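Filed under: Home & Table, Odds and Ends
Last updated 19/02/2023

We use cookies to remember your settings and count visits. By staying on this site you agree to this. OK / Read more

The table post, finally

Ok so I promised this in December and then didn't write it. Sorry. Quick one tonight, I have dough rising and maybe forty minutes before it needs me.

Folks keep asking about the table. The pink one. I get more mail about that table than about any recipe I've ever put up, and that includes the lentil thing, which I thought was pretty good.

So. The table came from Hülya Akyol, who was clearing out her mother's place in Mendau and had two of them. Same size, square, one pink marble pattern and one a sort of mustard. I got first pick. I said pink before she'd finished the sentence. My sister thinks I lost my mind, she would have gone with neither. She has a gray couch and a gray rug and a gray dog.

Carried it down three flights with Tyson Gill on the other end, him going backward, complaining. It isn't heavy but it's awkward, the legs stick out just where your knees want to go. Scraped the wall once. Didn't scrape the table. Priorities.

What I like about it. It's loud. You put a plain white plate on it and the plate looks like it's dressed up for something. You put a bowl of soup on it and you can't find the crumbs afterward, they just vanish into the pattern (good for me, bad for whoever leans their sleeve in them later). Wipes down in one go. Tomato sauce, turmeric, ink, the lot. Turmeric I was scared of. Left it overnight by accident and it came off with dish soap and a bit of rubbing.

What I don't like. It's shiny, so every streak shows when the light's on. You wipe it, walk away, look back, streaks. I've tried vinegar and water, I've tried the blue stuff, I've tried a spray called Someneo that a reader swore by. Someneo was fine. Smelled like a dentist. What works best is a hot damp cloth and then an old pillowcase, dry, right away, don't wait. Cut the pillowcase in four and you have cloths for a year.

And it wobbles if you move it. Not much, just enough to be anoying when someone's cutting bread. Folded cardboard under one foot. I know, I know. Tyson says he'll look at it. Tyson has been saying he'll look at it.

Now the dishes, which is the other thing people write about. I don't own a set. I've never owned a set. We had one growing up, the Wegener with the blue rim, and we were never allowed to eat off it, it lived in the cabinet and got washed before holidays and put back. I decided pretty young that I'd rather have stuff I could drop.

So it's steel and plastic mostly. Steel bowls from the restaurant supply store, they stack, they don't chip, you can prove a small loaf in one, you can bang on one to call people in from the yard. Only trouble is they get hot, so if it's soup you hold it by the rim or you use a towel. Cups are plastic, all different colors, so everyone knows which is theirs and I'm not washing nineteen cups after six people. That system works until someone new comes and takes the green one. Green is spoken for.

Forks and spoons are whatever's in the drawer. I did a big drawer clear out in January and got rid of anything bent, anything with a pattern I hated, and that one spoon that tasted like a coin. Kept the plain ones. Much happier. If you do one thing this month, do the drawer, it takes twenty minutes and you feel like a new person.

How I lay it now for the supper nights:

Cup on the left. Yes the left. I know it's supposed to be on the right. I'm left handed, it's my house.
Bowl close to the edge so no one has to lean.
Fork and spoon to the right of the bowl, together.
No knife unless there's something to cut. Bread gets torn.
Napkins in a pile in the middle, take one, take three, I don't care.
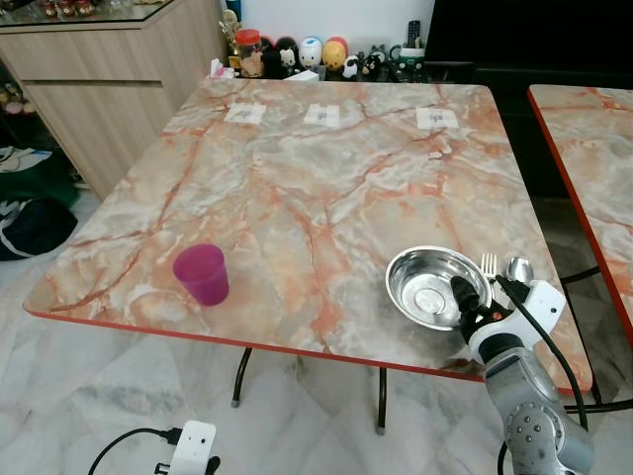 Fetus Supper Club | Table & Kitchen Crew

Pink cup, steel bowl, fork and spoon over on the right by the bowl, and the little white paper labels taped along the far edge. I love how the pink cup goes with that top, all those orangey red veins running through the gray and white. And the red edge! Thin little band of red all the way along. I'd have bought it for the edge.

On tape: use the low tack kind on a shiny top. I used packing tape the first year and spent an evening picking gunk off with my thumbnail. Cooking oil gets it off by the way. Dab, wait, wipe, then soap to get rid of the oil. Don't use a scraper.

A few people asked where to find one like it. I don't know, truly, Hülya's mother had hers forever. Try estate sales, try the back room of the thrift store, look under the ugly tablecloths. People cover these up. Check the legs before you pay, and run a finger along the edge all the way round to see if the band is lifting. If it's lifting a little you can glue it. If it's lifting a lot, walk away, or ask for money off and then glue it.

The mustard one went to Hülya's cousin I think. I think about it sometimes.

Next post will be the bread, with measurments this time, I've had the complaints. Also somebody wanted the lentils for a crowd, so I'll do that too if I can find the card I wrote it on.

Dough's over the top of the bowl. Gotta go

Get new posts by email. Enter your address and hit Subscribe. Unsubscribe any time.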